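Home Guides Cleaning Repairs Seasonal Contact

How to clean window glass and frames without streaks

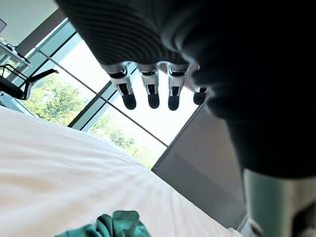
One reader wrote to me that she washes her windows every month and they still look gray when the sun comes in low, and she asked if the glass itself can become old. Glass can become damaged, yes, but in most homes the problem is too much soap and a cloth that was washed with fabric softener. I had the same trouble for many years in my first apartment, so I will explain the method I use now, step by step.

Choose the hour first

Do not start when the sun is directly on the glass. The water dries before you can pull it off and it leaves marks that you must then wash again. I prefer a cloudy morning. If your windows look to the east, work after lunch. In winter I wait for a day above freezing, and in March I do the large cleaning, after the salt and the dust from the street have settled.

What you need

Two buckets, one for washing and one for rinsing
A soft brush or an old paintbrush for the corners
A sponge or a washing sleeve on a bar
A squeegee with a good rubber edge, 30 cm wide for normal windows
Two cotton cloths, washed without softener
Dish soap with no hand cream in it
White vinegar, only if your water is hard

For the squeegee I use the one from Cotance. It is not the cheapest, but the rubber can be changed separately. Whatever brand you buy, pass your finger along the rubber before you start. If you feel a small cut, turn the rubber around or replace it. A cut of 3 mm is enough to draw a line on every window in the house.

Step 1. Dry cleaning of the frame

Many people begin with water and this makes mud. Open the window and brush all the dust out of the track where the window closes. Use the vacuum cleaner with the narrow nozzle if there is a lot. Look also for the little drain holes at the bottom of the outer frame. They must be open, or the rain water stays inside. A toothpick is good for this work — do not use a metal wire on plastic frames.

Step 2. Wash the frame

Use warm water with a little soap. Wipe the top first, then the sides, then the bottom, and change the water when it becomes dark. For painted wooden frames the cloth should be almost dry. If the paint is already open somewhere, make a note of the place and repair it in dry weather. I fill the small cracks with Restora putty, let it stay overnight and sand it lightly before painting.

Step 3. Mix the washing water

Here is the place where most mistakes are made. For five liters of water you need only a few drops of dish soap. If you see thick foam, it is too much. With hard water, add half a cup of vinegar. Keep the vinegar away from natural stone sills, it can eat the surface. I protect mine with an old towel.

Step 4. Wash and pull

Wet the whole glass with the sponge, also the corners, and rub where you feel something rough. Then dry a narrow strip at the top with the cloth, so the rubber can start on dry glass. Put the squeegee on this strip and pull across, or down, in one movement. Wipe the rubber after each pull. The next pull should cover a little of the last one. Do not press hard, because the rubber bends and leaves water behind.

At the end, dry the edges with the second cloth. Leave the middle alone, even if you see a small wet spot. It will usually dry clean, and your cloth will make it bigger.

Stickers, paint drops and old tape

Soak them with warm soapy water for 30 minutes. A plastic scraper removes most things. The glue which stays can be taken with a little cooking oil, then soap. I do not recommend a metal blade if you are not sure what kind of glass you have. Some glass has a coating, and I once scratched a door from Chidiac in this way. The whole pane had to be changed.

High windows

Do not stand on the sill. Buy a pole for the squeegee and practice on a low window, it takes some patience. For windows which do not open and are above the ground floor, call a professional.

How often

Near a busy road, every two months on the outside. In a quiet place, twice a year can be enough. The inside in the kitchen needs more, as the fat from cooking collects there, and for that window I add one more drop of soap and rinse it with clean water before pulling.

When you finish, rinse the rubber, dry it and hang the squeegee by its handle. Do not leave it standing on the rubber in the bucket.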